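About Us

Hello, and thank you for finding your way to our little corner of the trade. We are Birier, an independent workshop that tries out robot grippers, small arms, wrist cameras and controllers, and then tells people how we got on with them. We write for anyone who has to choose such a thing and would like to hear from somebody who has had it bolted to a bench first, whether that's a packing firm, a college department or a person with a garage and a very patient family.

How we began

We started out as a repair bench. People would bring us arms that had stopped behaving, and while we had the covers off they would ask what we thought of the fingers on the end, or whether a different controller might suit them better. For a long time we gave our opinion over a cup of tea and thought no more of it. Then a customer asked if we would write it down properly and charge for it, and that was the beginning of the comparison work, which has grown so much that the repair bench is now one shelf at the back (we do still mend things, so please do ask).

Our first written report compared two pairs of fingers picking up socks. We are still rather fond of it, although the drawings are dreadful. Since then we have put 38 grippers through our hands, along with more cables, brackets and power supplies than anybody would care to list.

What we do all day

Most people who sell grippers show them lifting a block, and blocks are kind to grippers. We have always leaned towards the awkward stuff: cloth, string, soft packaging, leaves, thin card, anything that bends when you touch it and stays bent when you let go. If a finger can manage those without leaving a mark we feel we know something about it.

The job that takes up most of our bench at the moment is the one we call the bouquet. Two arms work side by side over a bunch of artificial flowers and some sheets of wrapping paper, and the idea is for them to gather the stems and bring the paper round. It came to us from Msimang, a family firm that supplies florists and wanted to know which fingers could cope with paper before they spent any money. We said yes without thinking very hard about it, and it has taught us more than any other task we have set up.

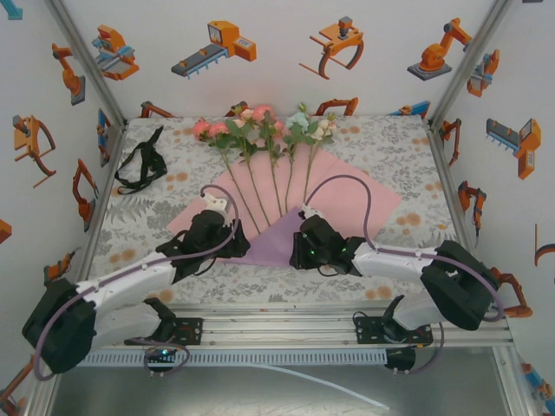

Both arms at the bouquet bench, with the flowers laid out on the pink and lavender paper.

A full round of the bouquet is 20 attempts with one pair of fingers, and then we change the fingers and go again. We keep the paper, the flowers and the rail as they are through the whole comparison, and we write up the poor attempts as fully as the good ones. You will find in our reports a fair amount of grumbling about cable routing, too. A gripper can be lovely in the hand and then be let down by a lead that pulls at the wrist each time the arm reaches across, and we think buyers would like to know that.

What we look for

Every gripper we try is given a going-over in the same order, and after all these years we could recite it in our sleep. We look at how wide it opens and whether both fingers arrive at the same moment. We look at the pads, and at how they wear, and at whether you can change one without taking half the hand apart. We look at the shape of the tip, which matters a great deal more than most brochures let on when the thing you are after is lying flat on a surface.

Stems are a good lesson in this. A single stem on a sheet of paper has very little height to it, and the fingers have to come down close enough to catch it without scooping up the sheet as well. Much of our time goes on that last little distance. A camera at the wrist helps enormously, so long as it can see the tips of both fingers and a decent stretch of whatever lies between them, and we now ask for that view in every arm we set up. If a maker's own bracket puts the camera somewhere less useful, we say so in the report and we make another bracket.

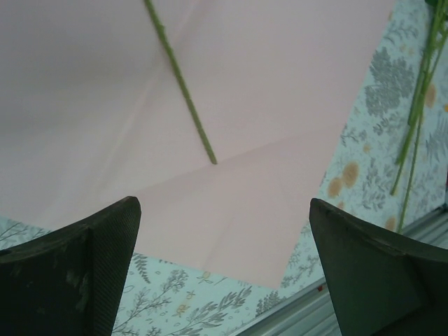
How we choose what to test

We are asked this a good deal, so it seems right to set it out. About half of our work is paid for by people who are thinking of buying, and they choose what goes on the bench. The rest we choose for ourselves, usually because something has made us curious. Makers are welcome to lend us equipment, and it goes back to them in its box when we have finished. They see the report on the day it is published, the same as everybody else.

Our longest-running comparison is between the Vinetti soft-pad fingers and the Vatano wedge fingers, which we took up again in October with new pads on both. We have our favourites, of course, and they are not always the same favourites across the workshop, so the written report carries the notes of everybody who ran a session. You may find they disagree. We have decided we would rather print the disagreement than smooth it over, and readers seem to like it.

Paper is where the arguments tend to start. It creases and curls, and it gathers round a fingertip in folds that are hard to follow from any one camera. Press too lightly and the sheet slides away from you. Press too firmly and you have a crumple that no florist would thank you for. Some of our longest notes are about nothing more than that small point of contact. 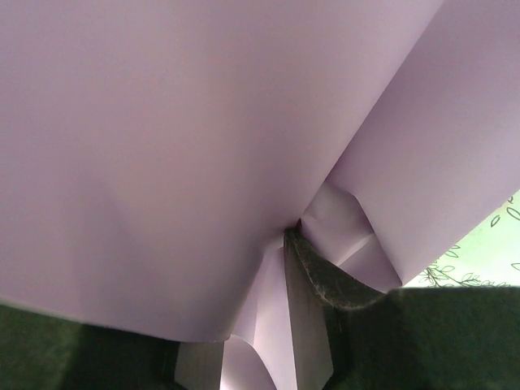 Photo: Birier workshop, wrist camera

We go through footage like that slowly, usually two of us together, and mark where each finger first meets the sheet and what the folds do next. It's quiet work and it suits a rainy afternoon. Anyone who commissions a report gets the recordings along with it, unedited, and 90 days in which to come back to us with questions at no extra charge. Please do use them! Some of our best second thoughts have come from a customer ringing up to ask what on earth happened in a particular attempt.

Visiting and writing to us

We keep the workshop open to visitors by arrangement, and school and college groups are very welcome. We can take up to 26 people at a time if they don't mind standing close together, and there is a kettle and a tin of biscuits. If you would like to bring your own gripper and see how it gets on with the bouquet, let us know the mounting pattern and the supply voltage beforehand so that we can have an adaptor ready for you.

Reports can be ordered through the contact form, and the shorter ones are free to read on our Notes page. If you are not sure which you need, write and tell us what you are trying to pick up, and we'll gladly have a think about it with you.

Page last updated November 4, 2019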